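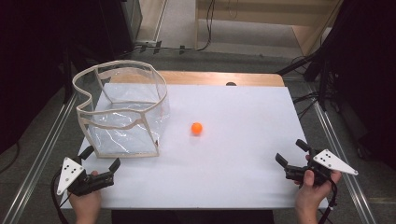
4.3 Station check before recording

Carry out this section at the start of each shift and after any change to the grippers, the marker plates or the table. The procedure applies to the Vadach two-hand station running Cleveo capture software. Full calibration is covered in section 6 and is not needed if all steps below pass.

CAUTION: Keep fingers clear of the gripper jaws. The springs are strong enough to pinch.

1. Wipe the white tabletop with a dry cloth. Do not use solvent cleaner. Residue leaves glossy patches that disturb marker tracking.

2. Check that the aluminum rails on both sides of the table are tight. Push each rail sideways by hand at the near end. If it moves, tighten the corner bolts and repeat the check.

3. Inspect the marker plate on each gripper. The plate must sit flat on its mount and the black dots must be clean and unscratched. Replace a plate with any damaged dot. Do not touch up dots with ink.

Note - Left and right plates carry different dot patterns and are not interchangeable. The part number is on the back.

4. Route each gripper cable down over the near edge of the table, to the operator's side. Leave enough slack to reach the far edge with the arm extended. Cables must not cross each other.

5. Switch on the station and start Cleveo. Wait for both gripper entries to show READY. The first start of the day takes up to 30 seconds longer than a restart.

6. Pick up one gripper in each hand. Open and close each pair of fingers fully, five times. The opening value on the screen must return to the same reading within two counts. If it drifts, go to 4.5.

7. Place the test objects on the white surface: the clear-walled folding container to the left and the orange ball to its right. Open the container until its rim stands up without support. Slight waviness in the rim is acceptable.

8. Hold both grippers over the near edge of the table, fingers toward the work area. Confirm that both marker plates are reported as tracked. Hold still until the counter reaches 128 frames.

9. Start a test recording. Pick up the ball with the right gripper, release it inside the container and return both grippers to the near edge. Stop the recording.

10. Open the test file and read the dropped frame count. Zero is expected. One or two dropped frames are acceptable on a first run - repeat step 9 once. If frames are still missing, check the gripper cable connectors before going further.

Note - Error 177 means that one plate was hidden for too long. Repeat step 9 with the wrists turned slightly outward.

11. Enter the result in the station log and delete the test file.

4.4 Storage between shifts

Return the grippers to their holders with the fingers open. Fold the container flat and keep it out of direct sunlight, which makes the plastic brittle.

Vadach Station Guide, Section 4 | Contact your Vadach service desk | Back to top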